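Thermal paste shelf life after opening

mabaso_r
Posts: 249
I have a syringe of Drilta compound opened in April two years ago, cap on, kept in a drawer. There is slight oil separation at the tip. Usable or discard?

tavo681
Posts: 1554
Discard the first few millimeters, then check the rest. If it spreads evenly, use it. Separation at the tip is normal for silicone-based compounds.

F. Çetinkaya
Posts: 681
Disagree. Once the carrier oil has bled out, the ratio in the remaining paste is off too. It goes on stiff and leaves voids. A new tube costs less than a second teardown.

tavo681
Bleed is local if the syringe was stored flat. I ran a three-year-old tube under a 1000-hour load test and saw a one degree difference from fresh.

F. Çetinkaya
One sample, one room temperature. What was the spread between mounts? Mine is two degrees on the same tube, so your one degree tells us nothing.

tavo681
Fair. I did two mounts and did not log the spread.

mabaso_r
Stored flat, for what it's worth. I pushed out the separated part and the rest looks uniform. Will do one mount and log idle and load temps.
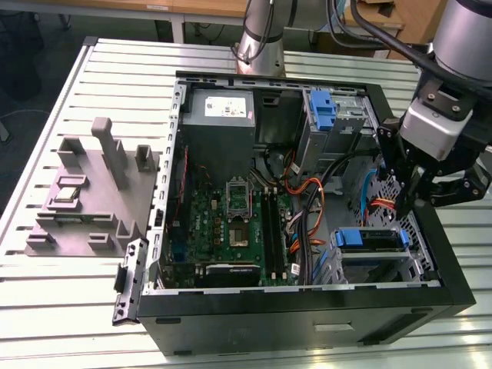 Does old paste have to be cleaned off before new paste goes on?
Remove all of it with isopropyl alcohol and a lint-free cloth, and let both surfaces dry before applying the new layer.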